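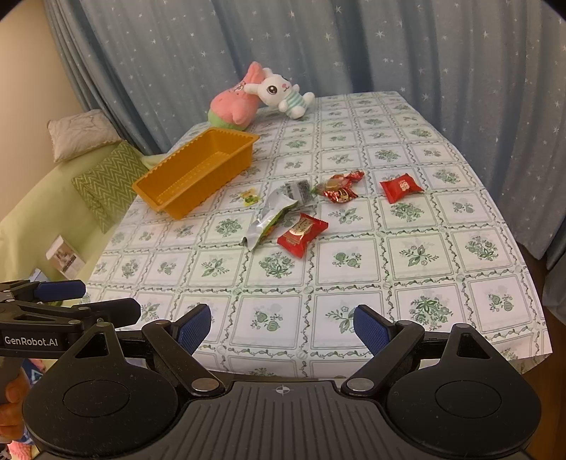 Fig. 2. Long table, green-print cloth.

Section 2. Setting up the Wuvgate Ivum scale for market day

Read all of it once before you load the truck. Section 1 (what's in the box) should be done by now. Receipt paper is in Section 4.

Covers: unpacking, leveling, zero, price list, first sale. Does not cover the hanging pan kit. That has its own sheet, yellow paper, in the bag with the chain.

Before you start

You need the scale body, the flat pan, the power brick or a charged battery pack, the test weight and your price list. Price list can be on paper or in the Pernance app, either works. A dry rag. Tape if it's windy.

CAUTION: The red shipping screw under the body must come OUT before power goes on. Powering up with the screw in can bend the load cell and the warranty won't cover it. Keep the screw. You'll want it for the ride home if your road is rough.

2.1 Placing the scale

1. Pick the spot. Firm and flat, away from the tent legs. Folding tables are OK if both leg locks are down.

2. If there's a cloth on the table, pull it tight under the scale or cut a square of board to go between. A wrinkle under one foot is enough to throw off small weights.

3. Set the body down with the display facing you and the second display facing the customer. Customer has to be able to read it from where they stand. Most states want this, check with yours.

4. Turn the four feet until the bubble sits inside the ring. Start with the two back feet. Front feet after. Then check the back again.

5. Press down lightly on each corner. No rocking. If it rocks go back to step 4.

6. Drop the pan on the four rubber posts. It should click in on all of them.

Note: Don't park the scale next to a fan or right at the tent edge. Wind on the pan reads as weight, and the numbers will wander. The clear wind guard (sold separately) helps some with herbs and salad mix. For potatoes don't bother.

2.2 Power

1. Battery: slide the pack in from the left, label up, until the latch catches. Don't force it. If it won't go it's upside down.

2. Wall power or generator: brick into the back port first, then into the outlet. Run the cord behind the table, not across the front.

3. Hold ON until both displays light up. Every segment shows for a moment, then the software version, then dashes.

4. Wait 10 minutes. Yes, all of them. Hang your signs, put out the crates. The scale is warming up and any zero you set before then will drift.

CAUTION: Generator users, start the generator first and let it settle, then plug in. Starting it with the scale already connected can blow the fuse. Spare fuse is taped inside the battery door.

2.3 Zero and check

1. Pan on, nothing in it. Press ZERO. Display should read 0.00 and the small triangle comes on.

2. Put the test weight in the center of the pan. Compare the reading to the number stamped on the weight.

3. Match? Good, take it off, go to 2.4.

4. No match? Take it off, check the bubble, press ZERO, try again. Still off after the second try, don't sell from it. See "Trouble" below.

Do this every market morning and again after lunch if the day heats up a lot. Also any time somebody bumps the table hard.

Note: Pressing ZERO with a basket on the pan is not the same as TARE. Use TARE for baskets. ZERO is for an empty pan only. We get more calls on this then anything else.

2.4 Setting tare

1. Empty basket on the pan.

2. Press TARE. Display drops to zero, the NET light comes on.

3. Fill the basket. Reading is produce only.

4. Take the basket off. Display shows a minus number. Normal.

5. Press TARE again with the pan empty to clear it.

If all your baskets are the same kind, you can save the tare. Hold TARE until it beeps twice, then pick a key from the bottom row. From then on that key calls it up. Weigh a few baskets first though, wood ones vary and they get heavier when they're damp.
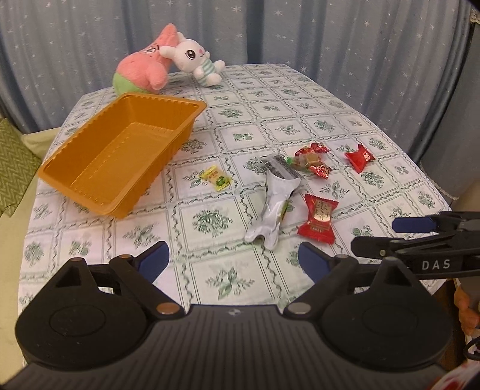
Saved tares stay in memory with the battery out. They don't survive a full reset, so write them down on the card in the lid before you try one.

2.5 Loading prices

By hand:

1. Press MENU, then ITEM.

2. Type an item number. Anything from 1 to 635 is good. Higher than that and it just beeps at you.

3. Type the price per pound. No decimal key, so 327 is $3.27.

4. Press SAVE. Next item.

From the Pernance app:

1. Turn on LINK in the menu. Blue light blinks.

2. Open the app, choose Send List, pick your scale.

3. Wait for the blue light to go solid. Long lists take a while. Leave the phone next to the scale untill it's done.

4. Spot check at least 2 items against your price board. Whichever ones changed since last week.

Note: The list coming in from the app writes over everything on the scale. Prices you typed in by hand that morning are gone. So app first, hand changes after.

Items sold by the bunch or by the each: press EACH before SAVE. Scale ignores the weight and asks for a count. Works for corn, melons, eggs by the dozen, cut flowers.

2.6 Cash drawer (skip if you don't have one)

The Levchenko drawer plugs into the round port marked D. Nothing else goes in that port. With the drawer shut and unlocked, press MENU, DRAWER, TEST. It should pop. If it doesn't, the key is probably turned to locked. Turn it straight up and down.

CAUTION: Drawer comes out fast. Keep jars and change trays clear of the front.

2.7 First sale

1. Item number, then ITEM.

2. Produce on the pan. Wait for the triangle.

3. Press ADD. Take it off.

4. Repeat for the next thing.

5. TOTAL. Take the money. CASH or OTHER to close it out.

Wrong item? VOID before you press TOTAL takes off the last line only. After TOTAL you have to close the sale and do a refund, see Section 5.

Trouble

Display shows dashes and stays there: shipping screw still in, or the pan is touching something.

Numbers jump around: wind, loose table, or a crate leaning on the pan. Move the crate.

LO on the display: battery is nearly done. Finish the sale you're on, then swap the pack. Open sales are lost when power drops.

OVER: too much on the pan. Take it off now, weigh in two batches.

Test weight won't match after two tries: wipe the pan and the rubber posts, look for grit or a leaf stuck underneath, zero again. If it's still off the scale needs service. Tag it and use your backup.

Keys slow or sticky: juice. Damp rag, power off. No sprays.

Packing up

Print or send the day total BEFORE you power off. Then OFF, unplug, pan off, battery out. Wipe everything down and let it dry before it goes in the case. Pan rides on top of the foam. Shipping screw back in, finger tight only.

Storing it past November? Charge the battery to half, leave it out of the scale, keep both indoors. Continue to Section 3 for the customer display settings.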